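Home | Notebook | Stock | Search

20 Jul 2018 – Bench notes, cloth and hardware box

Continued from yesterday's page. Gray cloth is from the Vukby order, 52 cm wide. Cut edge has not been hemmed. Þórey wants it left that way until the second batch arrives, so log any fraying here and do not trim it.

Fold sequence as agreed: flatten, long edge over, roll from the short end. Six passes before lunch, six after. Passes 3 and 4 repeated, corner had turned under.

Organizer box stays at the back left of the marbled top. Lid closed during passes. Bolts and washers go back in separate compartments – I found them mixed on Tuesday. Jyoti Uniyal has the count sheet (2,988 pieces at last stocktake, Madcombe and Nokthorpe lots together).

Cloth on the marbled top: 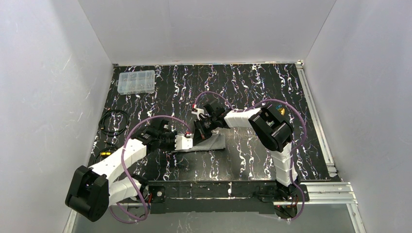
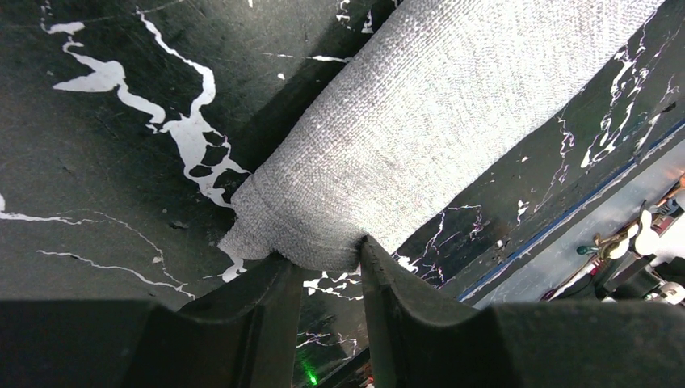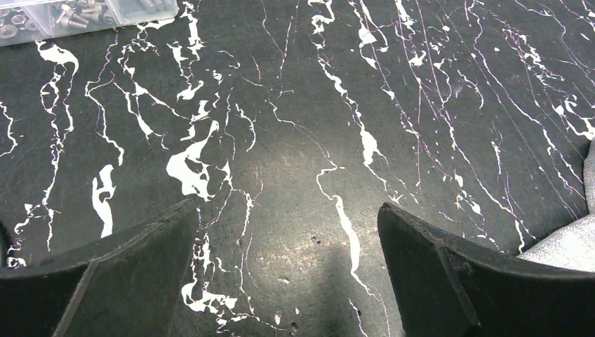
To do

- Ask Kaushik for a price on the same weave, hemmed.
- New label for the washer compartment.
- Wipe down the top before the next set. Lint shows badly on the black.
- Move the fold sequence to the front of the book.

2 comments | 0 shares
Back to top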